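Drodex 2 review: two months of bin picking with it

Posted in Software, Reviews

I've been meaning to write this one up since November, when I finally stopped swearing at Drodex long enough to start liking it. For anyone who hasn't come across it, Drodex is a grasp planning package. You feed it a depth image and a model of your gripper, and it hands back a ranked list of places to grab and a path to get there without clouting anything on the way. Version 2 was a proper rewrite, and the old one annoyed me so much that I nearly didn't bother. I'm glad I did (mostly!).

Installing it is a lot less painful than it used to be. The old version wanted its own copy of everything and sulked if you had a newer compiler. This one went on in an afternoon, and most of that was me hunting for the licence file. The setup wizard asks sensible questions, and it read our arm description first time – I'd been bracing for an evening of fixing joint limits by hand.

The first thing you do after that is teach it your bin. You can draw the walls in the little 3D editor or let it fit them from the depth data, and I'd say draw them. The automatic fit is clever but it likes a nice square box, and whenever I left it to its own devices it wandered a bit between sessions. Drawing took me ten minutes with a tape measure and a cup of tea.

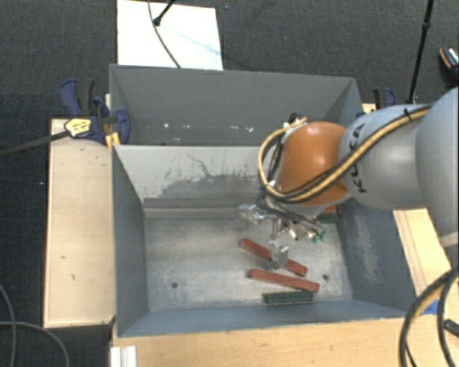 Collision checking is where Drodex earns its money. Our old planner, Stokico, treated the gripper as one fat cylinder, so anything near a wall was simply ruled out and you'd sit there watching it refuse perfectly good grasps. Drodex uses the real shape, fingers and all, and it'll plan down beside a wall if there's room for it. What it won't do by itself is think about your cables. We've got a yellow and black bundle that runs over the wrist and sticks out in a big loop on one side, and as far as the planner is concerned that loop is thin air until you tell it otherwise. I ended up adding a padded shape to the wrist model to cover it. It costs you a few grasps near the divider, but I sleep better.

The perception side is good, with grumbles. Plain blocks on bare metal sound like the easiest job in the world, and when they're spread out they are. Put two long ones close together at nearly the same angle and the segmentation is tempted to call them one big lump. There's a slider called "split strength" which sorts it out, though the manual gives it a single sentence and no advice at all. I've got ours well over to the right. Colour helps too, if you switch it on, but it's off by default and buried under Advanced for reasons I can't fathom.

Then there's the grasp log, which I love. Every attempt gets saved with the depth image, the grasp it chose, the ones it turned down and why. You can scrub back through a session and see that candidate number two was rejected for wall clearance, change the clearance, and replay the whole lot offline without moving the arm. Across our last long run it picked 91 per cent of what it went for, and the replay tool is how we got there. Before tuning it was nothing to boast about.

Now the moans. The planner is slow on the first pick after a restart, about 16 seconds while it builds its tables, and there's no progress bar so you think it's hung. The Python bindings are fine but the error messages are dreadful ("planning failed: reason unknown" is a real one, and I've had it more than once). And if you change the gripper model you have to redo the bin setup from scratch, walls and all, which made me quite cross the third time round.

I had a quick go with Zirkon as well before we paid up. It's prettier and the segmentation is a touch better out of the box, but you can't see why it turned a grasp down, and for me that's a deal-breaker. If you never need to tinker, you may well prefer it.

Would I buy Drodex again? Yes, for fiddly bins and people who like reading logs. Get the cable shape in on day one, turn colour on, and save a copy of your bin file somewhere safe before you touch the gripper settings.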